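Grarier Round Woven Basket with Cord Loop
Item 139-20
Tabletop and Gift Baskets

Overview

The Grarier round basket is a small woven wicker basket for the table, the counter, or the gift counter of a shop. It is supplied by Zostton to schools, care homes, hotels, and retail customers who need a plain, sturdy basket that can be set out every day and dressed for an occasion when required.

The weave is open and left in a warm tan-brown finish. No lacquer is applied. Small differences in shade between one basket and the next are normal for a woven product and are not treated as a fault.

Recommended Uses

The basket is suited to dry, light goods. Customers most often order it for fruit, wrapped bread rolls, napkins, soaps, and small presents. Whole fruit with a firm skin, such as lemons, oranges, and apples, may be placed directly in the basket. Soft fruit and unwrapped bread should be placed on a cloth or paper liner.

The basket should not be used for liquids, hot dishes, or candles.

Dressing the Basket

Many customers choose the basket for birthdays. The Mustex printed ribbon, sold separately, may be tied to the cord or laid around the base. The ribbon is available with "HAPPY BIRTHDAY" in white capital letters on red, and in plain red or green for December orders. Ribbon should be tied after the basket has been filled, so that the weight of the contents holds it steady while the knot is made.

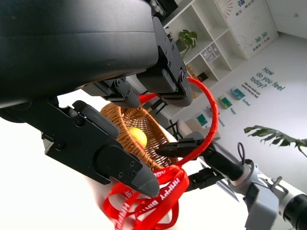
A single bow is sufficient for most displays. Where the ribbon is to be left long, the ends should be kept clear of the table edge – particularly in dining rooms, where they may be caught by a sleeve or a passing tray.

Care and Storage

Remove crumbs and dust with a soft, dry brush. Marks may be wiped with a damp cloth, after which the basket must be left to air for 2 hours before it is filled again. Do not soak the basket or place it in a dishwasher. Store in a dry room away from radiators and direct sun. Baskets may be stacked, provided that cords and ribbons are removed first.

Ordering Information

Supplied in cartons of 20. Orders of 500 baskets or more are sent directly from the Ndlovu warehouse and require a separate delivery address form. Mustex ribbon is ordered by the roll and is listed under Trimmings.

Unused baskets may be returned in their original carton. Ribbon that has been cut from the roll cannot be returned.

Product information last reviewed Aug 9, 2026.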